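Simulation & Planning > Perception
Topic: Has anyone gotten Iltovel to behave with shadows turned on?

gridlock_pete
Posted 20/04/2018

Starting a new thread so I stop cluttering up the calibration one. I have been running the Iltovel segmentation front end with the Jinar planner on a simulated kitchen counter for a while now. The sales page says it is "lighting invariant." I don't believe that phrase from anyone, and I believe it less after this week.

Setup: two arms, camera looking down, plain gray counter, a microwave and a dish rack toward the back, sink off to the right. Shadows were off for all my early work and everything planned fine. Then I turned them on, and the planner started refusing to move through parts of the counter that have nothing on them. When I dump the occupancy map I get blobs in the middle of the counter, and the blobs move when the arm moves.

So my read is that the segmenter sees the arm's shadow as an object. The self filter strips out the arm itself because it knows the joint angles, but it knows nothing about where the light is.

This is the raw view going in, before any filtering:

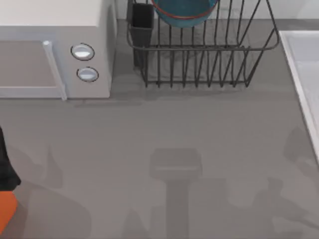 Chaltu Gudeta
How do you know it's the segmenter? Iltovel on color alone will call almost anything with an edge an object, sure, but the occupancy map is supposed to come from depth, and a shadow has no depth. If you are getting blobs in the map then color is leaking into it somewhere, and that sounds like your config. Which fusion mode are you in?

gridlock_pete
"Balanced," the default. The docs describe it as depth first, with color used "to refine boundaries." I took that at face value, so maybe that one's on me.

But look at how crisp the gripper shadow is compared with the blurry one over by the sink. I get a blob for the crisp one every time and a weak one for the blurry one maybe half the time. That smells like color edges to me, whatever the docs call it.

torque_wrench
It is color. I went through this in February with a different counter and the same package. "Balanced" means a pixel gets marked occupied if either channel is confident enough. There is no refining of boundaries going on that I could find. Set color_weight to zero and your blobs will go away, and so will your ability to see thin stuff like a wire rack, because simulated depth on thin wires is garbage at the resolution everybody runs.

Pick your poison. I picked phantom objects, since at least those don't get hit.

Chaltu Gudeta
"Simulated depth on thin wires is garbage" depends entirely on the renderer. Depth in sim can be perfect if you ask for it. People add the noise model and then complain about the noise.

torque_wrench
People add the noise model because the real sensor has noise. If you train and tune on perfect depth you have learned nothing you can use on a robot. I have watched this exact demo fall over on hardware and I'm not excited to watch it again.

Chaltu Gudeta
Nobody said tune on it. I said use it to find out where the fault is. Turn the noise off, turn color off, see if the blobs are there. Then put things back one at a time. He hasn't done that yet, and we're already blaming the vendor.

gridlock_pete
Fair. I'll do that today.

lowpassfilter
While you're waiting, can I ask the boring question? Why do you need shadows at all? Our group runs flat lighting for planning tests and saves the pretty rendering for videos. The planner doesn't care what the light looks like.

gridlock_pete
The planner doesn't, but the perception feeding it does, and that's the part I have been asked to sign off on. If I hand over a pass rate from flat lighting, the first person to put this under a ceiling lamp gets a different number and I get the phone call.

Jaxon Bergeron
Mostly a lurker, but I worked on a planner integration with the Treltside tools and I think you are all arguing about the wrong layer. Shadows will always fool something. What matters is what the planner does with a region that is marked occupied and then isn't. Jinar keeps obstacles alive for a fixed time after the last sighting. With an arm in motion that leaves a trail of stale shadow blobs behind it, and the planner routes around the whole trail. Shorten the decay and half of your refusals should go away without touching perception.

torque_wrench
And then a real bowl gets hidden behind the arm for a moment, the decay runs out, and the planner drives right through it. No thanks.

Jaxon Bergeron
You can set decay per class. Anything the segmenter has put a label on keeps the long timer. Unlabeled blobs get the short one.

torque_wrench
That assumes the labels are any good. Has anyone here seen Iltovel label a bowl standing on its edge in a rack? I get "unknown" about as often as I get "bowl."

Jaxon Bergeron
OK, that's a real problem. I only ever had it labeling things lying flat on a table.

gridlock_pete
Back with results. I followed Chaltu's order.

Noise off, color off: no blobs. Map is clean, counter is free, rack shows up as a solid lump with the wires clearly there.
Noise on, color off: no blobs. Rack turns into Swiss cheese. Planner is happy to send a finger through it.
Noise off, color on: blobs.
Both on: blobs, plus a slightly better rack.

So torque_wrench is right that color goes straight into the map in "balanced," and Chaltu is right that I should have checked before posting. I ran 1,000 plans for each setting, same start poses. I'm not going to post the pass rates yet as I don't trust the start poses. Too many of them begin with the arm parked off to the side, where its shadow lands on nothing the planner wants.

Another raw view, picked because the shadow runs from just below the rack all the way down the counter. With color on, this was close to the worst case in the log. The map had the center column as one long wall and the planner wouldn't cross it in either direction. 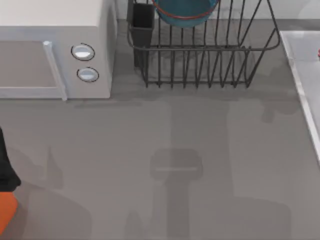
lowpassfilter
Does the wall go away if the arm holds still long enough?

gridlock_pete
It stays for as long as the shadow does. The segmenter keeps seeing it fresh on every update, so the decay timer never starts. Shortening the timer only helps with the trail behind a moving arm.

Jaxon Bergeron
Then I take back "half of your refusals." Sounds like the standing shadow is most of it.

Chaltu Gudeta
You have the arm model and in sim you have the light position. You could project the arm onto the counter plane from the light and mask that region out of the color channel only. Depth still covers it, so a real object sitting in the shadow is still seen. It's a few lines if the light is a single point.

torque_wrench
And on a real counter, with a window and three ceiling fixtures and somebody walking past? You don't know the light position. This is the kind of fix that makes the sim number go up and does nothing else. I have seen so many of these.

Chaltu Gudeta
It would tell him how much of the failure is shadow and how much is everything else. I'd want that number before I spent a month on a learned shadow detector. I'm also not suggesting he ship it.

torque_wrench
Things that nobody suggests shipping have a way of shipping.

gridlock_pete
I'm with Chaltu on doing it as a measurement. I'm with torque_wrench that it doesn't go in the release branch. It'll live behind a flag with an ugly name.

One complication: the shadow edges are soft, so a hard projected outline won't cover them. I'd have to grow the mask, and if I grow it enough to catch the fuzzy parts I'm masking a big piece of the counter. At that point I may as well turn color off and be done with it.

Chaltu Gudeta
Grow it by height. The higher the link is above the counter, the softer its edge, so scale the margin per link. You don't need one margin for the whole arm.

gridlock_pete
That's reasonable. Trying it.

sealed_bearing
Has anybody asked the vendor? I opened a ticket with Iltovel over a similar thing and was told to "increase scene illumination," which on a simulated scene I found pretty funny. They did say the fusion modes are being reworked in version 2. No date on it.

torque_wrench
They were being reworked when I asked, too.

Jaxon Bergeron
For what it's worth, the Treltside people dropped color from the map completely and kept it just for labels. Map from depth, names from color, and the two never mix. Thin objects are handled with a box around the known fixtures. A dish rack doesn't walk around, so they put it in the static scene and don't try to perceive it.

gridlock_pete
I kind of hate how sensible that is. The microwave and the sink are static in my scene already. I left the rack to perception because the plan was to let the arms load it, and I need to know which slots are free. A box over the whole rack kills that.

Jaxon Bergeron
Box for the approach, then drop it inside the last bit and go by the slots from the model.

torque_wrench
"Drop it inside the last bit" is carrying a lot of weight there. That's where the fingers are closest to the wires and the depth is worst.

Jaxon Bergeron
Sure. I didn't say it was solved. Slow down and watch the joint torques.

gridlock_pete
Current state, for anybody finding this later in a search. Color weight is zero for the map. Rack is a static box on approach. Labels still come from color, and they are still bad on anything standing on edge. The shadow mask is half written. I'm rerunning the 1,000 plans with start poses sampled over the open part of the counter, and I'll post the rates with the config attached, whichever way they come out.

torque_wrench
Post the failures too. Everybody posts the rates.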